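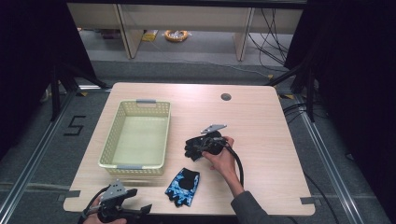
Learning to Pick Up a Glove

An open day at Tekadine's training hall in Holroyd

The hall is on the second floor of a former carpet warehouse, and the elevator was out, so visitors came up the stairs in groups. At the top there was a sign-in sheet, a box of name stickers and a plate of cookies. By noon on 19 November 2022 the sheet had 205 names on it. Most of them belonged to people who live or work in Holroyd and had wondered what went on behind the dark curtains.

What goes on is mostly table work. Tekadine collects examples of hand tasks and uses them to train the software that runs its robot arms. A person holds a gripper in each hand and does a chore, and the movements are saved. The grippers are black, with a gray metal bracket on top and a cable running off the back. Each table is a station with its own number taped on the floor.

I spent most of my visit at station 5, where the job was gloves and a basket. The basket was pale yellow-green plastic with mesh sides, and it stood empty on the left half of the table when I got there. A black glove hung from the right gripper, fingers dangling to the left. A fingerless one in blue camouflage lay on the wood waiting its turn. The task card said to put both in the basket and then stop.

It sounds like nothing much. A glove is a hard thing for a machine, though. It folds differently every time it is dropped, the fingers catch on the rim, and a black glove seen against a black gripper is not easy for a camera to sort out. The staff member running the table told us that rigid objects such as cups and blocks were finished back in June, and that cloth has taken up most of the time since then. The glove set had reached 879 recorded runs before the doors opened.

Visitors were allowed to try. The grippers are lighter than they look, and closing them takes one squeeze. Letting go at the right moment is harder. My first glove went over the far side of the basket. My second went in with its cuff sticking out, which counted. A boy ahead of me in line did it in half the time and asked to go again.

Between turns the operator put the gloves back in new positions. Gray tape near the front corners marks the edges of the table, and the metal rails on both sides stay where they are, but the objects are supposed to move around. If they always started in the same spot, the arm would learn the spot.

The finished software was on show in the next room. There an arm called Grunik worked through a small pile of socks and dish towels. It is slow. It made 37 attempts while I watched, missed several, and twice picked up two things at once and carried them over together. The grippers on that arm come from Grorine, a supplier across the river, and one of its engineers was taking questions about wear on the finger pads.

Most of the questions were about jobs. Tekadine's answer was that its first customers are laundries that cannot fill the night shift. Some people accepted that and some did not, and the talk carried on down the stairs.

The hall plans another open day next June. Entry is free, and children need an adult with them.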